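Wudico 内部通讯
2020-06-09
装配车间：Claston 工位的新安排

从6月开始，Titumia 工厂的装配车间会慢慢改变一部分工作。很多同事已经在午餐时谈到这件事，也有人写信给编辑部。我们去车间和工艺组坐了一个下午，把听到的内容写在这一期里。

先说 Claston 工位现在的情况。那里的同事每个班要把黑色的小底座从料盘里拿出来，放到夹具上，方向放正，然后按下按钮。底座很小，颜色很深，顶面有一排一排的凸起，拿反了一次，后面的步骤就要重做。一个班的定额是1000件。工作不重，但是手腕和拇指一直做同样的动作，到了下午，不少人会去水池旁边甩手，或者用热毛巾敷一下。车间的医务记录里，这个工位的名字出现得比别的工位多。

工艺组的想法是让机械臂做“拿”和“放”，人来做检查、换料和处理不合格的件。机械臂还没有在车间安装。目前的练习全部在电脑的仿真环境里进行，这个项目在工艺组里叫 Upadhyay。他们在仿真里放一张桌子、一台机械臂和一个黑色方形件，然后试不同的高度和角度，看夹爪从哪一边下去比较合适。方形件转一个角度，夹爪也要跟着转，这一点说起来简单，工艺组却用了6个星期来调整。

我们看的时候，屏幕上可以换两个视角，一个从桌子外面看整台机械臂，一个从夹爪后面往下看。从外面看，比较容易明白手臂会占多少地方。往下看的时候，两个指尖和方形件的距离更清楚，车间的同事比较喜欢这个视角，他们说这和自己低头干活时看到的差不多。
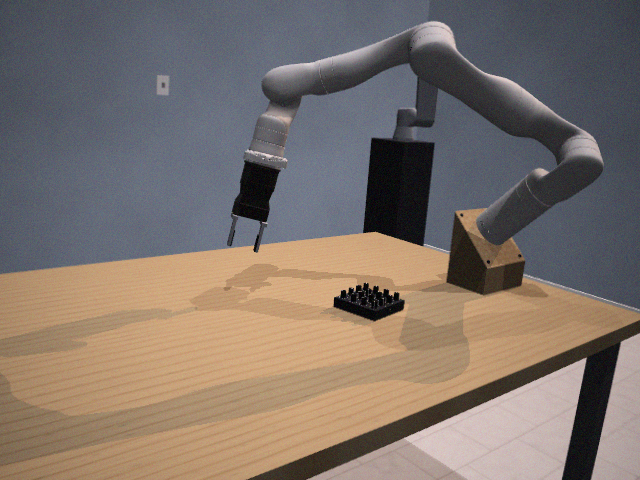 夹爪悬在桌面上方，两指之间是空的。 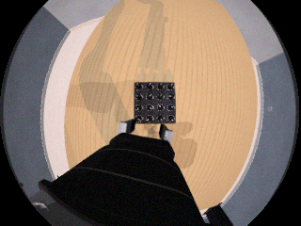 机械臂装好以后，Claston 工位的同事会去哪里？

现在在这个工位轮班的有22位同事，合同和工资等级都不改变。每个班留一部分人在原来的工位，负责换料盘、抽查和停机以后的重新启动。其他人转到终检和包装，转岗以前有带薪培训。谁先去、谁后去，由班组自己商量，商量的结果要在安装以前贴在更衣室门口。

关于培训，有几件事请大家注意。课程在二楼的小教室，时间算在工作时间里，不需要用休息日。第一部分讲怎样停机和怎样安全地靠近机械臂，所有在 Claston 旁边走动的人都要上，包括叉车司机和保洁的同事。第二部分讲怎样在仿真里改一个抓取位置，这一部分是自愿的。报名表在班组长那里，填中文或者英文都可以。

我们也想把不太高兴的意见写下来。有一位在这个工位做了很久的同事告诉我们，她不怕机器，她怕的是以后每天站在旁边看机器，时间过得很慢。另外一位同事问，如果机械臂抓不好，定额会不会还是算在人的身上。工艺组的回答是，试运行期间定额降到每班200件，抓取失败单独记录，不进入个人的成绩。试运行以后的定额现在还没有决定，工会代表已经要求参加这个讨论，厂方也同意了。

夜班的同事提出一个更实际的问题：工位旁边的灯太亮，黑色底座的表面会反光，人看久了眼睛累，摄像头会不会也看不清楚。这个问题以前没有人写进清单，现在已经加上去了。工艺组说，他们会在仿真里改变灯光的位置，再试一遍，然后才决定车间的灯要不要换。如果换灯，先换夜班用的那一侧。

休息区的位置也会动。原来放在 Claston 后面的两张长椅要给安全围栏让地方，搬到窗户那边，靠近饮水机。有同事希望把旧的储物柜一起搬过去，后勤部门说柜子可以搬，但是请先把里面的东西拿走，特别是没有写名字的杯子和雨伞。

想看仿真的同事，可以在换班以后去工艺组的办公室，那里的屏幕下班以前一直开着。请不要自己动鼠标，参数改了以后很难找回来。对夹具的高度、料盘的方向有想法的，可以当面说，也可以写在纸上放进门口的盒子里。工艺组每个星期一打开盒子，回答会写在旁边的白板上。

下一期会刊登培训的课程表和包装组的新班次。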